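Cracks in large paving slabs – fill or replace?

Posted in Outdoors & Paving

Hi all, I look after the outside areas at a small office site in Barville and I've got a courtyard laid with big pale grey slabs. Several have cracked over the winter, mostly corner to corner, and a couple of them have gone right across into the slab next door. Nothing rocks when you walk on it. I've been quoted for lifting and relaying 23 slabs and nearly fell off my chair. Can I just fill the cracks with something, and will it look awful? It's a public way through to the shops so I can't leave it until summer.

pavingnovice, February

Vidier
If nothing rocks then fill it. I did ours with a flexible outdoor joint sealant in dark grey and I'd do it again. Rake the crack out to 10 mm deep if you can, brush it, vacuum it, then brush it again (really, the dust is what ruins it!). Tape both sides, run the sealant in, smooth it off and pull the tape while it's still soft. Pick a dry day, and keep people off overnight.

As for looks – yes, you'll see it. I tried matching the slab colour first on a spare one and it looked like chewing gum, so I went dark to go with the joints. On a big open space I think it's fine. There's a plaza I've got a photo of where they've done the same sort of thing, and you do notice the lines close up, but they sit well enough with the joints between the slabs.
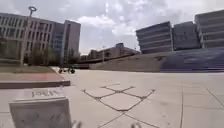
Dark sealant lines crossing the pale slabs in the foreground

Mine are thinner than that, mind you, but then I only had a few cracks to do.

Dotent
just get them replaced, filler is a bodge

Riviere
Bit harsh! I'd say it depends what's underneath. Tap each cracked slab with a rubber mallet and listen for a hollow sound. We had 2 that sounded empty, so those came up and got a fresh bed, and the rest were filled as Vidier describes. Took me 30 minutes to go round the lot with the mallet. Also check whether vans cross it, as you may find the cracks come back on the same line every year.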